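Kissen, Kontakt, Konfidenz: Zwischenstand zur Griffpunktschätzung

13.04.2021, von Noemi Tedesco

Im März hatte ich beschrieben, warum unser Griffpunktschätzer bei weichen Objekten schlechter kalibriert ist als bei starren. Inzwischen liegt die überarbeitete Fassung vor, intern Skusisance. Der Datensatz umfasst 1114 Episoden, davon 560 mit Kissen. Trainiert wurde 3000 Schritte, Lernrate konstant, Batchgröße 8. Größere Batches haben auf dem Validierungsteil nichts gebracht.

Eingabe sind die Kopfkamera und die Handgelenkkameras. Die Handgelenkansicht liefert kurz vor dem Griff die bessere Auflösung, verliert aber den Bezug zum Möbel, und die Finger verdecken einen Teil des Ziels. Die Kopfkamera verhält sich umgekehrt. Kamrul Ekanayake hat deshalb die frühe Fusion durch ein Gewicht pro Kamera ersetzt, das aus der Fingeröffnung und der geschätzten Distanz berechnet wird.

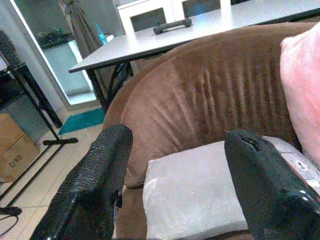
Kategorie: Manipulation, weiche Objekte

Der heikle Fall ist das helle Kissen auf braunem Polster. Der Kontrast ist gut, die Oberfläche aber fast strukturlos, und die Tiefenschätzung rauscht dort stärker als am gerafften Lehnenbezug. Die erste Version hat den Griffpunkt regelmäßig auf die Falten gelegt. Die Kantenlage des Kissens geht jetzt als eigener Verlustterm ein. Ariel Bautista hätte lieber die Tiefenkarte vorher geglättet. Das haben wir getestet, die Kissenkante wanderte dabei in das Polster hinein.

Zweiter Punkt: Kontakt. Bei Kissen, die am Möbel lehnen und sich überlappen, reicht der Bildabstand zwischen Fingerspitze und Stoff als Signal nicht aus. Wir schätzen zusätzlich eine Kontaktwahrscheinlichkeit pro Finger. Die Labels dafür hat Debora Longo von Hand gesetzt, Einzelbild für Einzelbild, mit einer dritten Klasse »unklar«. Diese Klasse bleibt im Training maskiert.

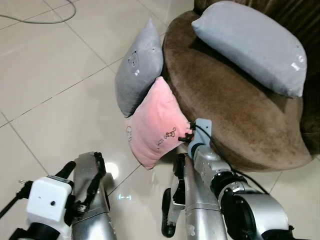

Rechter Greifer an der unteren rechten Ecke des rosa Kissens, Kopfkamera.

Für die Auswertung zählt nur, ob die Kontaktklasse mit dem Label übereinstimmt. Griffstabilität ist ein anderes Maß und kommt in einem eigenen Beitrag. Velours macht weiterhin Probleme: Die Strichrichtung erzeugt Helligkeitskanten, die das Netz gelegentlich für Objektgrenzen hält. Augmentierung mit zufälligen Helligkeitsverläufen hilft etwas, Farbrauschen gar nicht.

Offen ist auch die Zuordnung bei belegtem Greifer. Hält die Hand schon einen kleinen Gegenstand, etwa einen Steckeradapter mit Kabel, und steht sie dabei vor einem Kissen, darf das Kissen nicht als gegriffen gelten. Das Kabel verschiebt die Segmentmaske entlang des Arms nach unten.

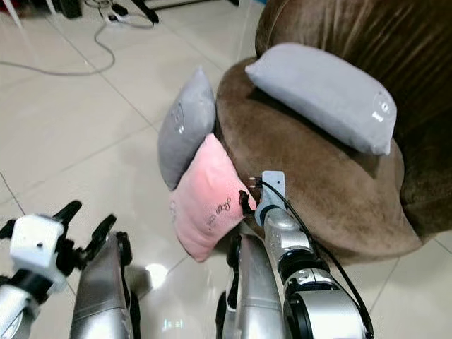

Nächste Schritte

Tiziana Cirillo baut die Maskierung für gehaltene Objekte um, zunächst ohne Kabelmodell. Danach wiederholen wir den Lauf mit identischem Seed und getrennter Auswertung für leeren und belegten Greifer. Die Konfigurationsdateien liegen im Projektverzeichnis unter Givaren, die Labelkonvention steht dort in der Liesmich-Datei.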